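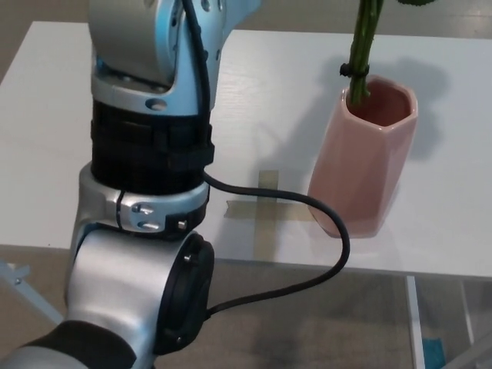
A vase on a matte white tabletop

Marites Galang
Surfaces & Finishes – 1382 views

I have a table with a matte white top and a faint wood-grain texture. A pink vase has stood on it since August. When I moved the vase to dust, there was a gray ring where the foot had been. The ring is slightly darker in the low parts of the grain and has no raised edge that I can feel with a fingernail.

Tried so far: warm water with dish soap, then a second pass with Linevico surface spray. The soap took off perhaps half of it. The spray made no difference I could measure. The table is a Kisholm and the care sheet only says "wipe with a damp cloth." I don't know if the top is lacquer over wood or a printed laminate.

Is the ring in the finish or on it, and what can I use that won't leave a shiny patch?

Tan

If soap removed half, at least part of it is on the surface. Unglazed ceramic feet leave a gray mark on matte white that behaves like pencil. It packs into the grain texture, and a flat cloth passes over the top of it.

Procedure:
Mix baking soda and water to a thin paste. Test it on the underside or a back corner first and let that dry before you judge the sheen.
Apply to the ring with a soft toothbrush. Brush along the grain, light pressure, 10 strokes, then wipe and look. Repeat if it is still lifting.
Rinse with a damp cloth twice. Residue dries as a white film that is easy to mistake for damage.

Stay away from melamine sponges. They are a fine abrasive and will burnish a matte finish. Same for any cream cleanser.

To find out what the top is, look at the underside edge. Laminate usually shows a seam or a separate edge strip. Lacquer runs around the corner without a break.

If the mark is swelling from water under the finish, no cleaner will reach it. You would normally feel that as a ridge, and you say there is none.

Plotska

600 grit, wet, then wax. Worked on mine.

Tan

Not on this one. If it is a printed laminate, 600 will go through the pattern layer – and on matte lacquer the sanded spot will reflect differently from the rest even after waxing.

Marites Galang

There is a strip along the underside edge, so laminate. Two rounds with the paste and the toothbrush took the ring out except for a short arc on one side, visible only in low light. Corner test shows no change in sheen. I have put felt dots under the vase.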